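The laundry school

Somewhere in the third hour of folding, you stop thinking of a T-shirt as a T-shirt. It becomes a problem with sleeves. I had come to Mekari to write about the future of household machines, and by lunchtime I was standing beside a stranger's bed with a pincer in each hand, losing an argument with a pillowcase.

Mekari collects examples. That is the entire business, and Josiane Lebrun, who runs the collecting side, is cheerfully unromantic about it. Other firms build the arms and write the clever software. Hers sends people into bedrooms and kitchens to do chores with hand-held grippers, each with a camera on it, and sends back the recordings. A learning system is then shown the lot and left to work out what folding is.

"People expect a laboratory," she told me on the stairs of a block of flats, carrying a case that might have held a trumpet. "Then they see us doing somebody's washing."

700 goes at a shirt

The number that comes up most often in Lebrun's conversation is 700. It is how many good recordings Mekari wants of each chore before it calls the set finished and moves on. Folding a top is one chore. Folding trousers is another. Putting a folded thing on top of another folded thing is, to my surprise, a third, and widely disliked.

A good recording starts with the garment in a mess and ends with it in a state your mother would accept. In between, the collector has to work at a steady pace, keep the jaws in view and resist the urge to finish the job with a thumb. Thumbs are the great temptation. The future machine will not have one, so a collector who tucks in a hem with a stray digit has taught it a trick it can't perform. Those recordings go into a folder called Millet, after the painter of people bent double in fields. I contributed to it generously.

The collectors work in pairs or alone, in sessions of 10 recordings, then swap rooms or make tea. Pay is by the session, which keeps things brisk. Talk is allowed, and there is a good deal of it, most of it about other people's wardrobes.

Why not just do it in a studio?

They tried. Mekari's first home was a rented unit with a table, a lamp and a basket of identical grey shirts bought in bulk. The recordings were beautiful. The system trained on them, a model its makers called Damar, could fold a grey shirt on that table with something close to grace. Then it was shown a duvet with a pattern on it, and it tried to pick up the pattern.

"It had learned that the world was beige and anything else was laundry," Lebrun said. "In fairness, it was right in our unit."

So the firm went out to where the clothes live. It pays households for the use of their rooms and asks them, in a politely worded letter, not to tidy first. This is the hardest part of the arrangement. People who would let a stranger film their sock drawer will not let a stranger film it as it is. Lebrun has arrived at flats so freshly scrubbed that there was nothing left to fold, and has had to ask the owner to get some clothes out again and look less pleased with herself.

What she wants is sun through a window at an awkward angle, a soft surface that gives when you press it, bedding with plenty going on and clothes in several stages of neglect. Black garments are prized, as they swallow their own creases and make it hard to tell one layer from the next. Prints are prized too. A big slogan across the chest is a fine landmark until you fold it, at which point half of it vanishes and the system must decide whether it is still looking at the same top.
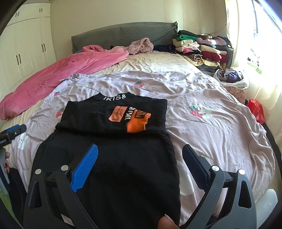 The pincer and the pillowcase

The gripper itself weighs less than I'd feared and is stupider than I'd hoped. You squeeze, the jaws close. You relax, they open. Within a minute you feel you have mastered it, and a minute after that you try to lift a single layer of cotton off another single layer of cotton and discover that you have the hands of a lobster.

The trick, which a collector showed me with great patience, is to come in low and flat, nip the edge, and wait. Everybody hurries the lift. The cloth needs a moment to decide whether it is coming. With two grippers you can then draw the thing out straight and lay one half over the other, and it looks so simple when someone else does it that I asked to see it again purely out of spite.

I managed 6 recordings that afternoon. Four went to Millet. One was kept on the grounds that a machine should also see what a struggle looks like, and the last, a navy vest, was passed without comment. I have had book reviews that pleased me less.

What the machine makes of it

The clothes sets go to a company called Ploren, which is building a domestic arm and is coy about when anyone will be able to buy one. I was shown it at work on a tea towel. It approached low and flat. It nipped the edge. Then it waited, exactly as I'd been taught to, and for slightly longer than was comfortable, and made its fold.

Lebrun watched this with the look of a driving instructor in the passenger seat. She pointed out a small flick at the end, a sort of pat, which did nothing for the towel at all. One of her early collectors used to do that after every fold. He left for a job in a garden centre, and the pat stayed.

She has thought about having it taken out. For now she is busy with fitted sheets, which are due to start in December, and for which she has so far been unable to find anyone who can do it properly by hand.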